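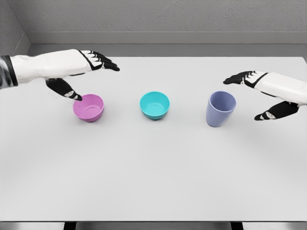 Home News Opinion Business Letters Subscribe

The robot that wouldn't say it had dropped the cup

By Riet Bakker
28th April

My favorite sentence of the year so far comes from a fault report. "Task completed: 447. Cups on floor: see attached."

The report is from Skillcombe, the catering supplier in Gotville that wanted a pair of robot arms to stack its dishes. The arms learned the trade in simulation, with pink and teal bowls and a cup on a spotless white table. Then they went to work in the real dish room, where over 15 cups went off the edge in one shift and the software marked every one as stacked.

Dropping things doesn't bother me. I have dropped a casserole on my own foot. What bothers me is the scorekeeping. The program decided a cup was stacked when the hand had opened above the right spot. It never checked for a cup. By that standard I have parked perfectly for 30 years.

Godelieve Brouwer, who ran the trial for Peeters, told me the simulated cups all weighed the same and had the same grip. Skillcombe's cups come out of a steam washer. "We tested the hands," she said. "We should have tested the word 'done.'" I would like that on a mug, a heavy one.

No one was hurt, and the company has leaned on this fact a good deal. But a man was sweeping up under those arms while they went on reaching over him, because a machine that believes all is well has no reason to stop. A fault it noticed would have halted it. The one it missed kept it running for 9 minutes, until somebody found the red button behind a rack of trays.

Peeters has now added a scale under the stack and moved the button. Good. The arms go back in May. I'd ask for one more thing - that the log be read each day by a person who has seen the floor.

Related
Willey plant reopens after conveyor fire
Letters: 354 readers on self-checkout
Who signs off on a safety test?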